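Print this page | E-mail this page

Paper Week at Sarance: The Gallery

Posted April 3, 2023

I promised pictures from the big office clear-out, and then I promised them again, and now I'm finally sitting down with a cup of tea to do it. So come on in! If you've been to our place on the Roda side of town you know the back office, and you know I've been threatening to deal with it ever since we moved the shop in. Well, it's (mostly) dealt with.

A little background for anybody new. Sarance is a secondhand sewing pattern and craft book shop, and we own a silly amount of paper. Patterns, instruction sheets, old invoices, supplier lists, flyers from craft fairs that I kept because I liked the font. When I went through it all last summer I came up with 900 loose patterns that had never been put away properly, and that was before I opened the drawers. I closed the drawers again and went home.

What finally got me moving was the shelf. I'd been keeping the paperwork in floppy cardboard wallets, standing up in a row, and every time I took one out the rest of them slid over sideways like tired commuters. Then one went down behind the radiator with the whole of June in it (the receipts, I mean) and I spent an evening fishing for it with a coat hanger. I got it back. It was a bit crispy.

So - hard plastic file boxes! I can't tell you how happy these things make me. They stand up by themselves. They close. You can carry one under your arm across the parking lot in the wind and still own everything that was in it when you started. I'd seen them in the back room at Polishchuk, where I buy my shelving, and I asked if they'd sell me a stack, and they did, and I drove home very slowly with them on the passenger seat.

I went for colors, of course. Green is for suppliers, gray is for the boring tax things, and blue is for patterns waiting to be checked, which is the biggest group by a mile. When a pattern comes in, somebody has to unfold it, see that all the pieces are there, fold it back up (harder than it sounds!) and write down what's missing. Until that's done it lives in blue. I had 600 in the waiting pile when I started this and I'm down to 396, so please be patient if you've asked me for something and I've gone quiet. It's in there somewhere.

The pictures, then. I had fun with these.

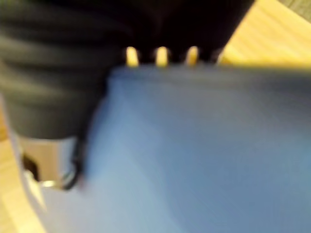
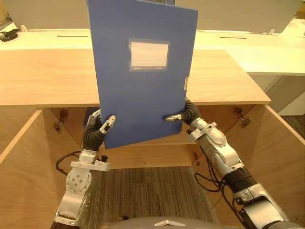

The blue file box in the second picture, label window still blank - I hadn't settled on a system yet!

And about those labels, because three of you have already written to ask how I do mine. I started off writing the pattern company on every card, and that was fine until I noticed that I never look for anything that way. I look for "coat" or "toddler" or "something with a big collar." Customers do too. So now the card gets the kind of garment first, in thick marker, then the sizes underneath in pencil so I can change my mind. I change my mind a lot.

Things I'd pass along if you're about to do this yourself:

Leave the cards blank for the first week. I mean it. Fill the boxes, use them, swap things around, and write the labels once you've stopped moving stuff. I wrote a full set on day one and threw out nearly all of them.

Don't pack a box to the top. Tissue paper patterns puff up after they've been unfolded, and if you've crammed them in you'll never get the lid to sit right. I stop when I can still slide my hand down the side.

Put the heavy ones low. Knitting books weigh a ton. I had a box of those on the top shelf for one afternoon and every time I walked under it I ducked.

Look at the fastening before you buy. I've had cheap boxes with a bit of elastic that gave up in a month, and I've had the kind with a plastic tab that snaps off the first time it's cold. Open and close it a few times in the store and never mind who's watching.

Keep one box empty. Mine sits right by the door and it's where everything lands when I'm busy with a customer. I empty it at closing (okay, I empty it most days at closing).

The cabinet was the other half of the job. I wanted to keep the old one, partly because it came with the building and partly because it took us all of a morning to move it 10 feet the last time and I wasn't doing that again. I took the whole lot out, wiped the shelves down with warm water and a drop of dish soap, let it air overnight with the window open, and lined the bottom with leftover wallpaper from the Rornura sale. It has little lemons on it. You can't see them once the boxes are in, but I know they're there and it cheers me up.

I did find some treasures on the way through. A bathrobe pattern with somebody's shopping list pinned to it (lard, buttons, stamps). A bus transfer used as a bookmark in a crochet manual. Two halves of the same wrap skirt pattern, in two different envelopes, from two different house clearances - I checked them against each other on the kitchen floor and the notches match up perfectly. That one is not for sale. I'm making the skirt.

I also found 400 blank index cards, still in the wrapper, that I'd been hunting for since before Christmas. They were in a drawer marked INDEX CARDS. I'd looked everywhere else.

Still to come: the button drawers, the zipper situation, and a very large bag of bias tape that I've been walking around since last fall. If anyone wants bias tape, come and get it, bring a bag of your own, I'll throw in a pattern from the dollar basket. The checked patterns go out on the front racks as I finish them, coats and jackets first, then kids' things, then the evening wear, which I'm saving because I like looking at it.

The shop is open its usual hours all through this. If the back office door is shut, just holler. I'm probably on the floor refolding a set of pleated pants.

Print this page | E-mail this page

Get shop news by e-mail! Enter your address to sign up for the Sarance newsletter. You can unsubscribe at any time.

This site uses cookies to remember your basket and to help us see which pages people visit. By continuing to browse, you agree to our use of cookies. Accept | Learn more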